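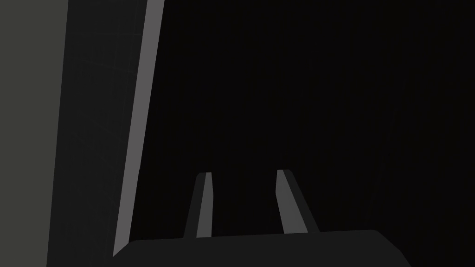 4.2 Timing of the evening chorus

The most exciting result of the season came from the pond at Jinmont, where the tree frogs turned out to keep far better time than we had dared to hope! Across 21 nights of recording in August, the first calls came within 30 minutes of sunset on every night without heavy wind, and the chorus then built quickly, often reaching full strength before the last light had gone from the water.

Pandey Marsh told a different story (and a wonderfully messy one). Calling there started late, stopped, and started again, sometimes with gaps of up to 2 hours. We first blamed road noise, but the gaps also showed up on the quietest nights. Water level is a better candidate: the marsh drains through a culvert toward Nenumer Creek, and the longest silences fell in the week when the reeds along the east bank stood on bare mud.

Figure 3. Start of calling relative to sunset at Jinmont (filled circles) and Pandey Marsh (open circles). Nights with heavy wind are left out.

Rain brought the two sites together. After the storm of 4 August 2018 both choruses began almost at once, and the marsh was the louder of the two, a delight to hear on the recordings. Whether the frogs were responding to the rain itself or to the rise in the water is a question we take up in Section 5.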